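Zinder Block Bin: README and data card

Rules of good practice for collecting and sharing bin-picking recordings
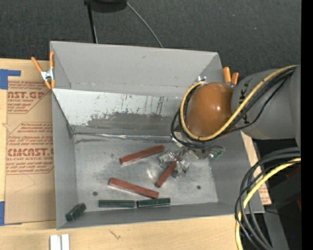

Red and green blocks in the metal bin, with the gripper at one of the red ones.

Hello, and thank you for taking the trouble to read this before downloading anything! Zinder is a set of recordings of an industrial arm picking rectangular blocks out of a metal bin, put together at Soltton by Lemlem Derese and Firdevs Karaca, with a good deal of patient help from Svatopluk Gajdoš on the cell itself. We have tried to write down the rules we worked to, partly so that you can judge the data fairly and partly in the hope that somebody setting up a similar bench will borrow them (please do, and change whatever doesn't suit you).

Last revised: May 17, 2026

What is in the set

There are 1559 attempts altogether. Of these, 879 are marked "lifted", meaning the block cleared the rim of the bin and stayed in the gripper until it was released on purpose. The others are marked "missed", "dropped" or "stopped by operator". We kept all of them, including the rather embarrassing ones, and we would ask you to do the same if you publish results: say which labels you trained on and which you left out.

Each attempt has its own folder with the fixed camera recording, the joint log, the gripper log and a short text note. The notes are written by whoever was on shift, so the style wanders a bit. Nurhan Uçar's are lovely and run to a paragraph; mine tend to say "fine".

Rules we followed in the cell

Before the first attempt of a session, the operator checks that the bin is held firmly and gives it a good push by hand, with the arm stopped. If it shifts at all, the clamps come off and go on again. A bin that creeps a few millimetres over a morning will spoil every calibration after it, and you won't notice until evening.

Cables on the wrist are looked over at the same time. We want enough slack for the full turn of the last joint and no loop low enough to catch on a block or on the rim. Move the arm through its range at slow speed first, with one hand on the enabling switch and your eyes on the cables, please, and leave the screen until afterwards.

Hands stay out of the bin unless the arm is stopped and the person reaching in has the pendant. This applies to retrieving a block from a corner, which is when everybody is tempted! If two people are in the cell, the one with the pendant says "stopped" out loud and waits for an answer.

Speed is capped at 155 mm per second inside the bin and 300 mm per second everywhere else. These are our own house limits, chosen with our bench and our gripper in mind. They are no substitute for a risk assessment of yours.

Blocks are tipped in, never arranged. If a block lands outside the bin, the whole lot is taken out and tipped again.

Rules for labelling

Label from the recording, on a different day from the session if you can manage it. A second person checks every "dropped" label, as that one caused the most arguments. Where the two disagree, both labels are kept and the field "agreed" is set to no. Nothing is relabelled after a model has been run on it.

Known weaknesses

The bin is bare metal and it shines. Reflections on the floor and the sloped panel can look like edges, and the dark green blocks are harder to pick out than the red ones when the light is low. Scuffs and marks on the metal do not move between attempts, so a model may well learn them; try masking the bin walls and see what happens to your scores. There is one bin and one camera position, so please don't claim more than that from it.

The sessions from the first half of August were recorded before we settled the speed limits. They carry the tag "early" and we suggest leaving them out of any timing comparison.

Sharing and changes

You may use Zinder for teaching and research, and you may pass it on so long as this file travels with it. If you find a wrong label, send us the folder number and a line or two on what you saw. Bülent Yazıcı looks after corrections and really does read them all, though he may take a week or so to reply. Corrected labels go into the next release with the old value kept in the change log.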